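Colander

A colander is a bowl-shaped kitchen vessel pierced with holes, used to drain water from food such as pasta, boiled potatoes or washed salad leaves. The word comes from the Latin colare, to strain. It differs from a sieve in having larger holes punched or moulded through a solid wall, where a sieve uses a fine mesh stretched over a rim.

Colanders are made in metal, glazed earthenware and plastic. Most are round; oval forms are also sold, some of them sized to rest across a sink.
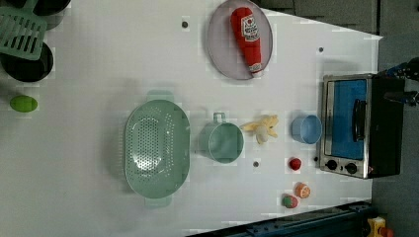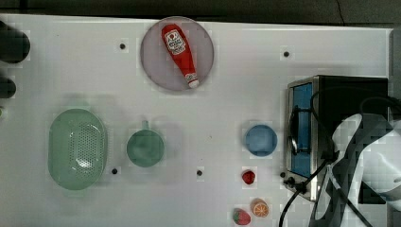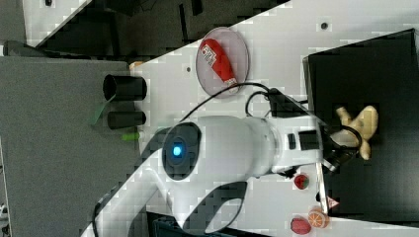
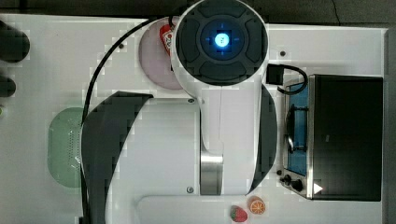
The white tabletop is common to all four views; the oval colander in the first is mint green and has two short flat handles.

Can a plastic colander be used for boiling water?
It depends on the plastic. Polypropylene colanders generally withstand freshly boiled water for the short time draining takes, but the maker's stated temperature limit should be checked. No plastic colander should be left in a pan over heat or against a hot ring.

Construction

Metal colanders are usually pressed from a flat disc and then punched. The rim is rolled outward to stiffen the bowl and cover the cut edge. Handles are riveted or spot-welded. Plastic colanders are injection moulded in one piece, with the holes formed by pins in the mould. Earthenware colanders are pierced before firing, while the clay is still firm enough to hold a clean edge.

Hole pattern

The rate of draining depends on the total open area, the diameter of the holes and their position. Holes in the base carry most of the flow. Those in the side wall act mainly when the bowl is full or when starch has blocked the base. The Brollus pattern, in pressed steel, has 291 holes set in 13 rings. The larger Vukgate catering model has 1,833 holes, each 2 mm across, and will hold back rice.

Feet and stands

A foot ring or set of short feet keeps the base clear of water standing in the sink. The Neritz type has a separate wire stand, which can be removed for washing.

Care

Starch should be rinsed off before it dries. Enamelled colanders chip at the hole edges, where the coating is thinnest, and the exposed steel then rusts. Aluminium darkens in a dishwasher.

See also: Chinois; Sieve; Skimmer; Żak strainer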